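Hullano Residents' Association
Minutes of the spring meeting, held in the hall on Hedholm Road, beginning at 19.00

Present were members from 53 households. The minutes of the last meeting were read and approved without changes.

1. Stairs and cellar. The offer from Kalinowski for new handrails is 900 euros. It was accepted — six members voted against.

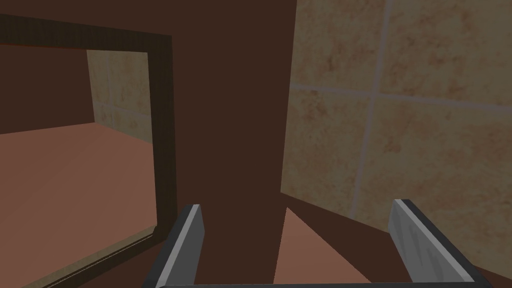
Page last changed: April, 21.40

2. Bicycles. Old bicycles without a name label will be removed from the Trastlow side in May. Labels can be taken from the office.

3. Other matters. The washing room will close at 22.00 also in summer. One member asked for a longer time, but this was not supported.

The meeting ended at 20.15.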